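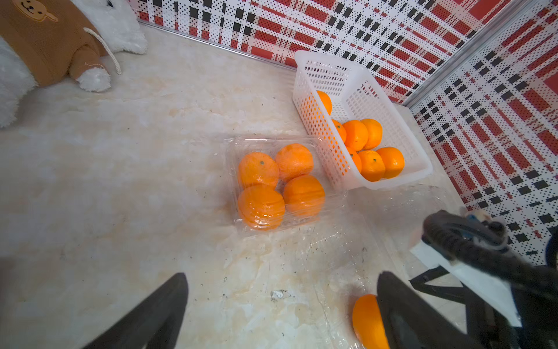

Continuity workshop notebook – Thursday, Nesham timeline

Started at the long desk with the paperback of Nesham: The Kallio Winter open next to the shooting script, and I'm still on the same problem I had when I went home last time, namely how old Ruth Kallio is supposed to be when the mill burns. The movie never says. The novelization says, and then says something else. I want this settled before we touch the family tree page again, because every time we move Ruth the whole left side of the tree slides with her and somebody's uncle ends up fathering a child at nine.

What the paperback has: in chapter 3 she is "a girl of fifteen" carrying lamp oil up to the drying loft. Later, when the preacher is reading out the names, she's down as sixteen, and it's meant to be the same night. I went through the bit in between with a pencil looking for a birthday, a New Year, anything. There's a long passage with the dogs, and there's the dream where the river runs the wrong way, but the clock in the hall strikes before and after it and it's plainly one evening.

So, options. I could just call it a slip. It's a tie-in, it was written fast off an early draft, and these things have slips in them the way a garage has spiders. Or I could go with Marjatta's idea, that the preacher is reading from the parish book and the parish book is wrong on purpose, which ties in nicely with the forged page in the sequel. I love this idea! I also think it's ours and the author never had it. Wrote it on a yellow card and put it in the "nice but no" box for now.

The early draft

Got the early draft of the script out again to see if the age is in there. The draft is the one with the ninety... no, let me write it the way the cover does, 90 pages, typed, with the Helach material still in. The final movie dropped Helach completely and put the drowned bell in its place, which is why people who only know the movie get so lost in the book. They hit the prologue and there's this long business with a monk and a thing in a jar, and they think they've bought the wrong paperback.

In the draft Ruth has no age in the dialogue, but the character list at the front has her as 15. Circled in blue. Somebody wrote a 16 in the margin beside it and I can't tell if it's the same hand as the other margin notes. The sixes elsewhere have a closed loop and this one is open at the bottom, more like a b that gave up. I'd like a second pair of eyes on that. If the margin note is from the production side then the novelist could have been working from a copy where both numbers were sitting there, one typed and one handwritten, and just took whichever his eye landed on each time. That would explain it without anybody being clever.

Note to self, our copy is a photocopy of a photocopy. Ink color is no help at all past the blue circle, which one of us put there.

Where Helach comes in, again

I keep having to re-explain this to myself so I'm writing it out once, properly, and then I can point at it.

In the movies: the curse on Nesham starts with the bell. The Kallio family steals it, it goes through the ice, everybody hears it ring under the water, and from then on whoever hears it rings sick. (That's a typo but I'm leaving it, it's kind of good.) Nothing in the movies is older than the bell.

In the novelization: the curse is older. Helach is a name, or a word, or possibly a place, and the monk in the prologue has it written on the inside of his sleeve. The first Kallio buys the sleeve, not knowing, as a rag to wrap cheese in. I will never be over the cheese. Then the bell is cast with the word inside the lip, and so the bell is only the latest thing the word has been written on.

In the Diltarex comics: Helach is a person and he has horns. I don't know what to do about this. The comics came later and were done for the toy line, and whoever wrote them had clearly read the prologue and none of the rest. There's one issue where he turns up at the mill and Ruth shakes his hand. In the novel Ruth never hears the name in her life.

For the guide I'm proposing we keep separate columns, one for screen, one for prose, one for comics, and stop trying to make a single story out of it. We lost most of last winter to trying to make a single story out of it. The readers who write in are split on this. Some want the grand theory where it all fits. I used to want that too, and I have a drawer of diagrams with arrows on them to prove it. But when I go back to our old pages I can't tell anymore which parts were in the source and which parts I made up at midnight to get from one source to the other, and that scares me a little.

Marjatta doesn't like the columns. She came in before lunch and we went back and forth about it with the kettle on. Her point, and I'm trying to be fair to it, is that the novelization was sold with the movie poster on the front and the words "the full story" on the back, so a person who bought it had every right to think it WAS the full story. Columns make it look as if we rank them. I said the columns go left to right by date and that isn't a ranking. She said everybody reads left to right as a ranking. Which, fine, yes. She suggested rows. I'm going to mock up rows.

Rows, tried

Mocked up rows on the back of the old poster proof, using the burning of the mill as the test event. It works better than I wanted it to! Each event gets its own little block, and inside the block there's a line for each source that mentions it, and if a source doesn't mention it there's just no line. With columns you get those big sad empty boxes all down the comics side. With rows the gaps close up by themselves.

Where it goes wrong is anything that happens in a different order. In the movie the dogs go missing after the fire. In the book they're gone before, and that's how the Kallios know to bar the door. So do the dogs go above the fire or below it? In columns you'd just see it, they'd be at different heights. In rows I have to pick, and then put a note. I put a note. The note is already longer than the entry.

Also the sequel novel, which I'd forgotten about until I had the proof half filled. It retells the fire from the preacher's side and has the mill going up at dawn. Everybody else has it at night. I like the dawn version, it's the best writing in the whole series, with the snow going orange and him thinking it's the sunrise on the wrong side of the valley. But it can't be right for the others. Separate line, separate note.

Things I checked this afternoon and don't want to check again

The name on the grave in the last shot is "R. Kallio" and only that. No dates on it. Paused it and looked for far too long. People online quote dates from this gravestone and I have no idea where they're getting them. Might be from the lobby card, where the stone is a different stone.

Ruth's brother is Emil in the script and in the book, and Emmett in the comics, and in the movie nobody ever says his name out loud. He's called "the boy" all the way through. So our page headed "Emil Kallio (film)" has to be renamed. My mistake, from way back.

The jar in the prologue has wax on it. The jar in the comics has a cork. I only bring it up because I wrote "the sealed jar" on the objects page and somebody asked sealed with what.

The word inside the lip of the bell is never shown on screen. There's a curved bit of something dark when it goes through the ice and I've read long posts claiming to see an H. I can't see an H. I can see how you'd want to.

Ruth, back to Ruth

After all that I think I'm coming down on the boring answer. Entry will say that the prose version gives both ages, with the chapter references, and that the early script gives the younger one in its list of characters and has the other written beside it. No theory. Marjatta's parish book idea can go in the reader notes with her initials on it so it's clear it's a reading and whose it is. She said okay to that, though she said it in the voice.

For the tree I'll use the younger age, purely so the cousins come out at a sensible distance, and mark the line as a dotted one. If somebody turns up a cleaner copy of the draft we can ink it in.

Haven't done: the rest of the mill chapter against the script. The hymn in the church, which I'm nearly sure is two different hymns stuck together. The page numbers for the reprint, where everything past the prologue is off and I stupidly cited from the reprint for half the objects page and the first printing for the other half. I'll need to sit down with both of them and a ruler.

Also the heater in the back is clicking again. Also we're out of yellow cards, so new ideas are going on green until somebody goes to the store, and green is supposed to mean confirmed, so please nobody copy anything off a green card till I've been through them.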